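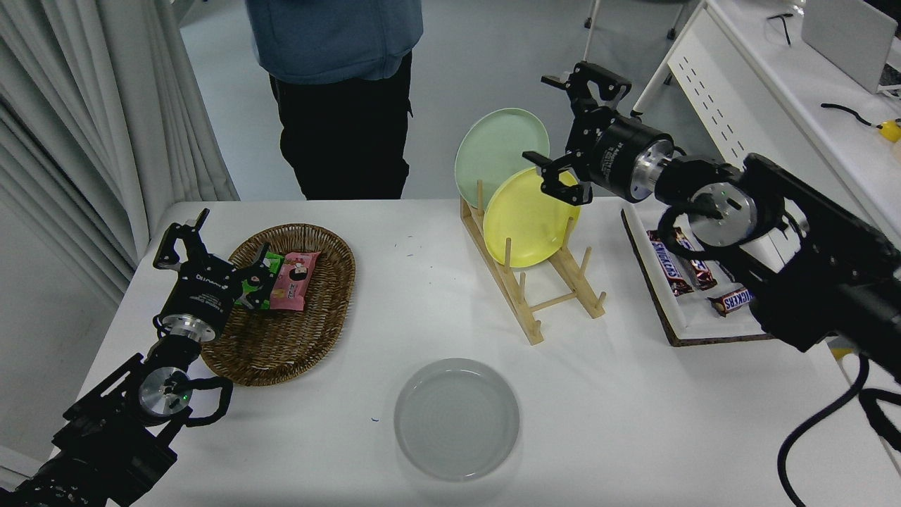
Tumora Tabletop Recordings: Data Card and Fault Notice

Revision 2
Issued 2018-05-08 by the Flatidari Manipulation Laboratory, Vundcombe

Summary

Tumora is a collection of tabletop handling episodes recorded with two robot arms, each fitted with a two-finger gripper. The collection holds 1,353 episodes. Revision 2 adds no new recordings. It was issued to report a fault in the gripper state channel, to mark the episodes affected, and to set out the conditions under which those episodes may be used.

Users who downloaded Revision 1 should replace their index file before any further training or evaluation. The video and joint files are unchanged and do not need to be downloaded again.

Contents of the collection

The episodes cover placing wrapped snacks in a basket or on a tray and setting plates in a dish rack. Each episode contains:

head camera video
joint positions and joint speeds for both arms
commanded finger opening for both grippers
reported finger opening for both grippers
reported grip state (open, closing, holding, opening)
the operator's note, where one was made
stop events, with the source of each stop

All channels share one clock. The clock is set by the Ponce control software at the beginning of an episode and is not adjusted until the episode ends.

Description of the fault

In the affected episodes the reported grip state on the right arm did not follow the fingers. After a release command, the fingers opened as commanded, but the channel continued to report "holding." The reported finger opening also kept its last value. Both channels returned to normal when the next close command was sent.

Ponce uses the grip state to decide how fast an arm may move. An arm that is holding an object is kept to the lower speed limit, and its retreat path is planned to leave room for the object. While the false state was present, the right arm therefore backed away from the rack slowly and along the wrong path. In certain episodes the fingers caught the rim of a plate that had already been set down.

The reverse error is the more serious one. If the state channel held "open" when the fingers were closed on an object, the arm would be released to full speed while carrying it. The laboratory searched the complete collection for this error and did not find it. The search compared motor current with reported state and would not detect a very light object.

Extent

The fault is present in 102 episodes. In 31 of these, the gripper touched a plate during retreat and the plate moved or fell. The remaining affected episodes were completed without contact, although the speed and path of the right arm in them are not typical of the collection.

The left arm was checked by the same method. No affected episodes were found.

Cause

The fault was traced to the signal connector between the right gripper and its wrist. The connector latch had not closed fully after a gripper exchange in November. At certain wrist angles the signal was lost. The gripper driver was written to repeat its last good reading when no new reading arrived, and it passed the repeated reading to Ponce without marking it as old.

The laboratory considers the driver behavior to be the principal cause. A loose connector is an ordinary event in equipment of this type and should have produced a stop.

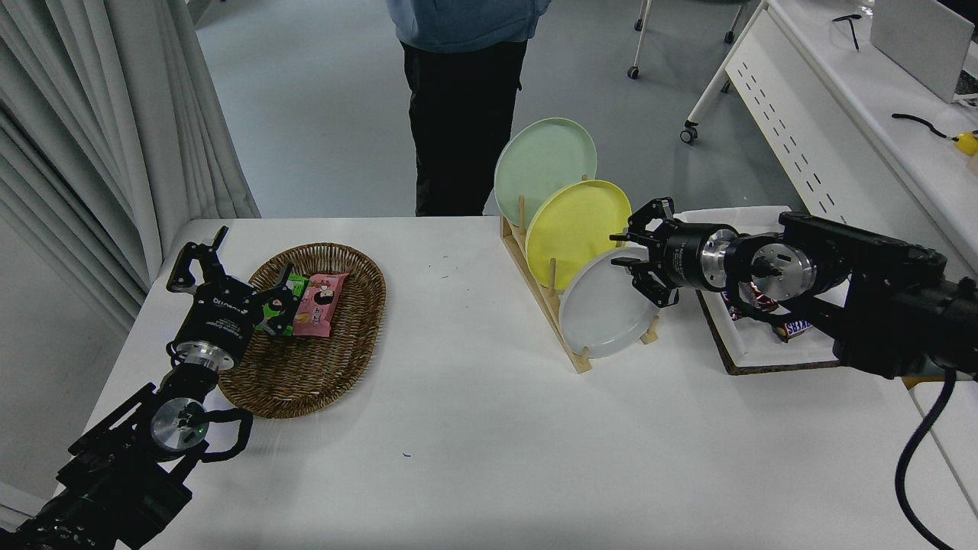
Can the affected episodes still be used for training?
They may be used for work that relies only on video and joint positions. They should be left out of any training that reads the grip state or the reported finger opening, and they should not be used to learn retreat motion for the right arm.

Safety review

Staff were permitted to stand at the far edge of the table during recording under the working rules then in force. Those rules assumed that the speed limit applied to each arm would always match what the gripper was doing. The fault showed that this assumption was not supported by any independent check.

No injury was reported in connection with the affected episodes. The review nevertheless classed the fault as a safety matter, for the reason given above concerning a false "open" state.

The following measures are now in force at the Vundcombe site:

The driver marks every reading with the time it was received. Ponce stops both arms when a reading is out of date.
The lower speed limit applies to both arms whenever a person is at the table, whatever the grip state.
After a gripper exchange, the wrist is moved through its full range with the state channel on display, and the result is entered in the equipment log before recording resumes.
A stop caused by an old reading may be cleared only at the control station. It may not be cleared from the operator's hand control.

Changes to the index file

Two fields have been added. The field "grip_state_valid" is false for every affected episode. The field "retreat_contact" is true where the right gripper touched a plate while backing away. Episodes with no fault carry the values true and false, respectively.

The task result field has been corrected where needed. In Revision 1, an episode was entered as a success once the plate had been released in the rack. Where the plate was later knocked out of position by the retreating gripper, the result now reads "disturbed." Scores computed from Revision 1 are not comparable with scores computed from Revision 2, and published results should state which revision was used.

The grip state values themselves have not been repaired. The laboratory tested a method of rebuilding them from the commanded opening, but the timing of the rebuilt values was not accurate enough near contact. The original values are retained so that users may study the fault.

Known limits

Operators' notes were optional and are missing from many episodes. The absence of a note should not be read as evidence that an episode was free of trouble.

Contact during retreat was marked by hand from the head camera video. Where the right arm blocked the view of the rack, the marking relied on joint current alone and is less certain. These episodes carry the entry "view_blocked" in the comment field.

The collection represents one table, one pair of arms, and a small range of household objects. It is not suitable as the sole basis for any claim about safe operation near people.

Reporting

Further faults should be reported to the Flatidari data desk with the episode number, the time within the episode, and the revision of the index file in use. Reports that concern a possible false "open" state are handled first and are passed to the site safety office on receipt.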